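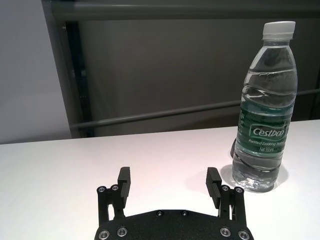

Brernness Town Office | Emergency Planning | Pages for Kids

When the Power Goes Out

Electricity comes to your home through wires. Some wires hang on poles and some are buried under the street. If a wire breaks, the electricity can't get past the break, and every home on the far side of it goes dark. This is called a power outage, or a power cut.

Most outages are short. The one last December was longer. Ice built up on the trees near Temora Road, the branches got heavy, and two of them came down on the line. The power was off in nearly 1,000 homes until the next morning. The town office took 303 calls that night, many of them from people asking if anyone knew the power was out. (The power company did know.)

An outage is easier when everyone at home knows what to do, and that means you too.

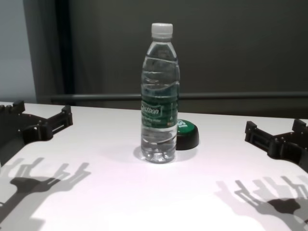 Why does the refrigerator have to stay shut during an outage?
The cold air inside is what keeps the food safe, and each time the door opens some of it falls out. A refrigerator that is left closed stays cold for a few hours without any power. Decide what you want before you ask a grown-up to open it.

What to do first

Stop and stand still for a moment. Your eyes need a little time to get used to the dark. If you are on the stairs, hold the rail.

Call out so the other people at home know where you are. Then go to the place where your family keeps the flashlight. If you don't know where that is, ask today. A good place is a low shelf or a hook by a door, somewhere you can find with your hands.

Use a flashlight or a battery lantern and leave candles alone. Candles start house fires every winter – even a small one can set a curtain burning.

A grown-up should turn off the stove and the iron if they were on. They might also unplug the TV and the computer. Leave one lamp switched on, and it will tell you when the power is back.

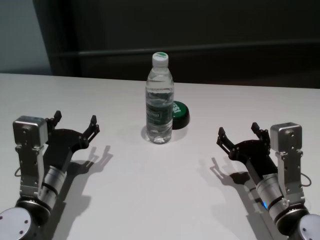
Keeping warm

Pick one room and have everybody stay in it. Close the door and the curtains. Put on a sweater, socks and a hat. Several thin layers are warmer than a single thick one, as air gets trapped between them and your body warms it up.

Never use a camp stove or a grill indoors. They give off a gas called carbon monoxide. You can't see it or smell it, and it can make people very sick. If the carbon monoxide alarm sounds, go outside with everyone else and call 911 from there.

If you see a wire on the ground

Stay far away and tell a grown-up. A wire can look dead and still be carrying electricity. Don't touch a fence, a puddle or a tree that the wire is touching, and keep your dog away too.

Try a practice night

Ask your family to turn off the lights for 30 minutes one evening. Find the flashlight, pick your warm room and play a card game. Afterward, write down anything you couldn't find in the dark.
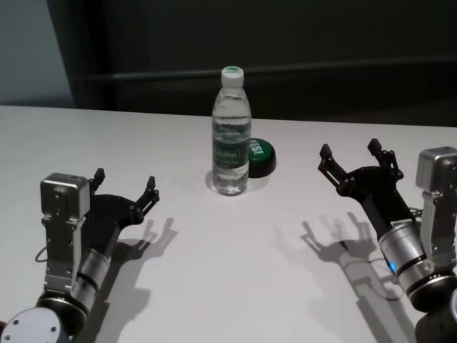
Deirdre Noonan wrote to us after her family tried it: "We found the flashlight in under a minute, but the batteries were dead. The spare ones were the wrong size. We have the right ones now, and they are taped to the handle."

Check your own batteries when you change the clocks.

Page last checked May 3, 2021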